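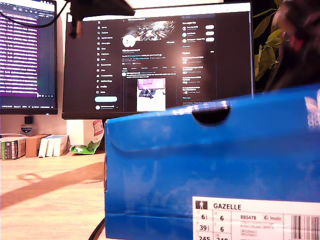
About Wesivari

Wesivari is a small shoe resale shop run by Krum Berisha. He started it at his own desk with 38 pairs, mostly Adidas, and still answers the messages himself.

Every pair is sold in a box with its size label, so you can check the model and article code against your order.
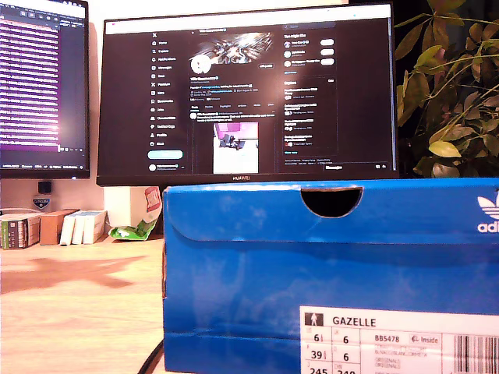

Orders placed before noon go out the same day – later ones go the next morning. Returns are open for three weeks.
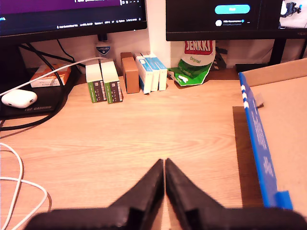
We also sell laces and brushes, and we pick up from sellers in Fustden twice a month.

Contact: use the order form | © Wesivari | Back to top

2 comments

Dana: Do you take half sizes?

Krum Berisha: Yes, both ways.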